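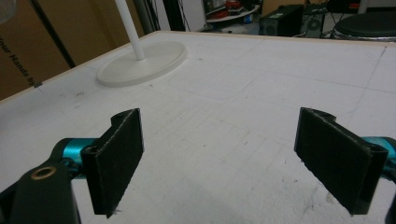
Selorm Essien says a damp melamine sponge takes pencil off anything white, but I tried a corner of mine and now that corner has a dull patch I can see every time the light comes in sideways. So I'm asking here before I wreck the rest of it.

I have a big white work table that I use for pattern drafting, cutting out, and pretty much everything else. Over the years it has picked up a lot of pencil. They're faint lines, mostly, long ones where I ran off the end of the paper with a ruler, a few curves, and a patch in the middle that looks like I was trying to draw graph paper (I kind of was). The top isn't glassy smooth, it has a slight texture, and I think the graphite has settled down into it. I can wipe it with a wet cloth all day and the lines just sit there looking at me!

I bought the table used, so I don't know what the surface is. The only thing on the underside is a sticker that says Carnton and a number, 1,805, and I couldn't find anything under either one. I don't even know if that's the maker or the store.

What I want to know is what gets pencil out of a textured white top without making it shiny or dull, and whether I should put something over it afterward. I lay pale fabric on this table, and I had a gray smudge come up on a cream lining back in February, which is what finally got me annoyed enough to deal with it. Oh, and there's a white stand with a round base that lives at one end, and I'd like to stop it from leaving a mark too if I can.

Thanks in advance!

Posted by margin_notes

Search help topics
Go

pinebluff_sews

I had the same mess on my cutting table and I fixed it with an eraser. A plain white vinyl one, the big block kind. I know it sounds too simple, but I'd been going at mine with spray cleaners for months and it never crossed my mind that pencil is pencil, whatever you wrote it on.

Do it dry. If the table is even a little damp the eraser drags and you get gray streaks, and then you've got something worse than you started with. Wipe it down the night before and let it sit. Then rub lightly in one direction, and brush the crumbs off with a soft brush before you go back over the same place. Don't use a pink eraser. Mine left a pinkish haze on the white and I had to go after that too. Also don't use the gritty ink kind, that's basically sandpaper.

For whatever is still down in the texture, mix a couple drops of dish soap into a bowl of warm water, get a soft toothbrush, and go in little circles. Blot it up with a white towel so you can see what's coming off. I usually do 2 rounds of that. The darker lines, where you leaned on the pencil, might leave a dent even after the gray is gone, and I never found anything for dents. You stop noticing them after a while. Well, I did.

On the dull corner, I'm sorry, I don't think that comes back. Those sponges are a very fine abrasive and they take the finish down a hair. I've got a patch like that myself and I keep my pin dish on it.

As for covering it, I keep a roll of plain white paper at one end and pull a fresh length across whenever I'm drafting. The roll I'm using now is from Nutsugah and it cost almost nothing. The pencil goes on the paper and the table stays out of it. When I'm cutting, the paper comes off. For your stand, try felt circles under the base, or one bigger piece of felt cut a little smaller than the base so it doesn't show. Check it now and then for grit, though, because grit stuck in felt will scratch.

tallow_and_twine

rubbing alcohol. works on everything

pinebluff_sews

It did work on marker for me, but on pencil it mostly moved the gray around. And with a top you can't identify I'd try it somewhere hidden first, the underside of the edge or wherever the table goes against the wall. Some painted finishes get soft with alcohol and then you've got a sticky table.

margin_notes

Okay, I did the eraser on a strip along one side last night and I'm kind of amazed. The long ruler lines came up almost completely. The grid patch is going to need the toothbrush, I can tell, there are so many strokes crossing each other in there. I haven't started on that yet. Ordering felt now. Does it matter if it's wool or the craft kind?

pinebluff_sews

Wool if you can get it, since the craft kind pills. But get white or undyed, whichever one you buy. I had some green felt bleed on me once under a wet plant pot.

Last updated: 6 Oct 2021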